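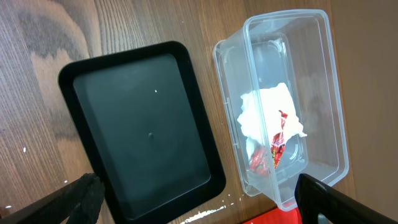 Sorting the Lunch Table

Black trays are the awkward part of any table clearance. Dark pigment can defeat the optical sorters at many plants, and the Nutbridge depot sends such trays to residual waste unless they are handed in separately.

Clear boxes are simpler, provided they go in empty. Tissue and foil-type wrappers come out first and go in the general bin. 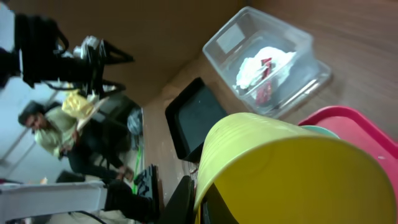

Petrenko, the contractor at Sumlow, weighs each sack in grams. In January the mean was 468 per table, of which 132 was paper. Color is no guide to polymer: a yellow cup and a pink-red tray may share a resin or not, so check the base for a code. Rigid items stack by shape, rims down, in a 40-liter crate. Crumbs are wiped up last.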